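Last tidied on 9th January. If you're reading a copy older than that, the place-name column will be in a different spot and your scripts may grumble.

# The Lekow Recipe Card Collection

Hello, and thank you for stopping by. This folder holds the typed-up text of 1,702 handwritten and typewritten recipe cards, most of them from kitchens in and near Lekow, along with the notes people scribbled on the backs, in the margins and, in one memorable case, right across the list of ingredients. It's the work of a good many evenings, and I'm very fond of it, so please forgive me if this file goes on a bit.

The cards came to us in three lots. The biggest is the Mirnatier box, which was a grocer's collection: customers could pin a recipe to the board by the till, and when the board was full the older ones went into a biscuit tin. The second lot came from the Esquivel bakery when it moved premises. The third is a mixture of odds and ends that people posted to us after they'd heard about the first two (do keep them coming, there's an address slip inside every printed copy).

## What's in the folder

- `cards.csv` has one row per card, with the title, the full text, the lot it came from and a rough decade where we could work one out.
- `ingredients.csv` has one row per ingredient line, tied back to its card by `card_id`.
- `backs.csv` is everything written on the reverse. It's mostly shopping lists and telephone messages, and it's my favourite of the lot.
- `measures.md` is a long and slightly argumentative list of old measures, with what we think they meant.
- `CHANGES.md` tells you what moved and when.

Everything is plain UTF-8 text with commas between the fields and double quotes round anything with a comma of its own. Spreadsheet programs open it happily, though do watch out for fractions: "1/2" has a nasty way of turning itself into the first of February if you let it.

## How the cards were typed up

Each card was read and typed by one person, then read again by somebody else with the card in front of them. Where the two readings differed, both sat down together and had a proper look, and if they still couldn't agree the word went in with square brackets round it, like `[caraway]`. A word we couldn't read at all is simply `[?]`.

We kept the spelling just as we found it. If somebody wrote "cinamon" then cinamon it is, and you'll find the tidy version in the `plain_name` column of `ingredients.csv`. The same goes for instructions. One card for plum dumplings ends with "boil till Mother is satisfied", and it would have been a crime to change a letter of it.

Sorting was slow going at first, as we'd started out by filing everything under the main ingredient, and a surprising number of cards don't seem to have one. In the end we settled on the kind of dish, with 15 groups in all, from soups and broths through to preserves and things for invalids. A card can belong to two groups if it really must. The second one goes in `group_2`, which is empty for most rows.

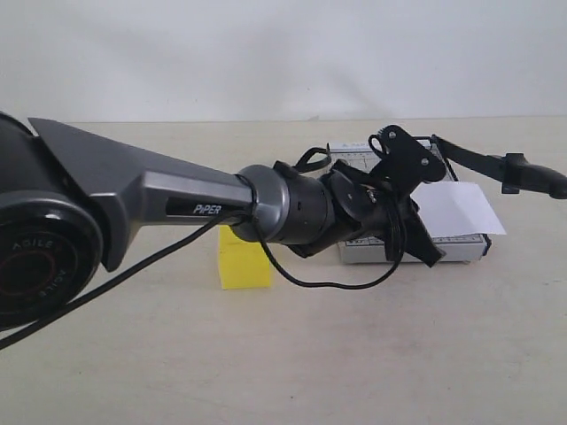

## Things to be careful about

Please don't treat this as a fair picture of what everybody in Lekow ate. People write down the cake they make twice a year and never the potatoes they boil every night, so baking is very heavily represented and plain weekday suppers hardly turn up. The grocer's board also leaned towards things you could buy at the grocer's, as you might expect.

The decades are guesses. We went by the kind of card, the ink, the prices on the backs and the odd mention of a new cooker. Where `decade_sure` says `no`, it means no, and I'd be grateful if nobody drew a graph from those rows.

A word about safety too. Some of the bottling and pickling recipes are old and would not pass muster today. They're here to be read and enjoyed, so do use a modern method if you're putting anything in a jar.

Surnames, street names and telephone numbers on the backs have been replaced with `[name]`, `[street]` and `[number]`. If one has slipped through, tell us and it'll be gone in the next round.

## Using it

You're welcome to copy, share and reprint the text, and to cook from it as much as you like. We only ask that you mention the Lekow Recipe Card Collection somewhere, and that you pass on the same freedom to the next person. If you'd just like a nibble before downloading everything, `sample.csv` has 1,000 ingredient lines picked at random.

There is a small helper script called `disterer.py`, named after the Disterer scales in the kitchen where we did most of the typing. It turns old measures into grams using the table in `measures.md`:

```
python disterer.py ingredients.csv --out grams.csv
```

It leaves anything it doesn't recognise alone and prints those lines at the end. "A teacup" comes out sensibly, "a good lump" does not.

## Still to do

- [ ] Read through the second bundle of the posted cards, which should be in by March
- [ ] Settle the great "spoon" question in `measures.md`
- [ ] Add the pencil corrections on the Esquivel bread cards as a column of their own
- [x] Fix the doubled rows under preserves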